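Print this page | E-mail this page

Prurkville Fair Hours Campaign: your questions

Who are you, then?
I'm Lawal Osagie. I worked split shifts in hotel kitchens for years, and in September I started nagging local employers about rotas. Noboru Ogura joined me a month later and does all the paperwork (thank goodness).

What are you asking for?
Four weeks' notice of shifts, and proper pay if a shift gets cancelled late. It's a separate thing from hourly rates, though I've got plenty to say about those too!

Has anyone signed up?
Yes! Bako was first, with 185 staff, and Wuleo came in after a lot of phone calls. We're still talking to Bultia, who employ 900 people across their depots, so keep your fingers crossed.

Does it cost my firm anything?
No, signing is free. You send us your rota policy and we read it.

I'm on a zero-hours contract. Can I still join in?
Please do. Our petition has 3036 names on it and lots of them are in your position.
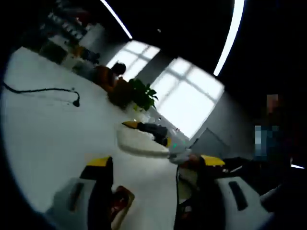
Where do you meet?
We meet at seven in the evening, upstairs at the library, and you can just turn up. Bring your payslips or old rotas if you want a second pair of eyes on them. A big white table like this one is what I like best for it, as you can spread a whole month out and spot the gaps. Tea's free, biscuits depend on Noboru.

E-mail this page | Print this page | Back to top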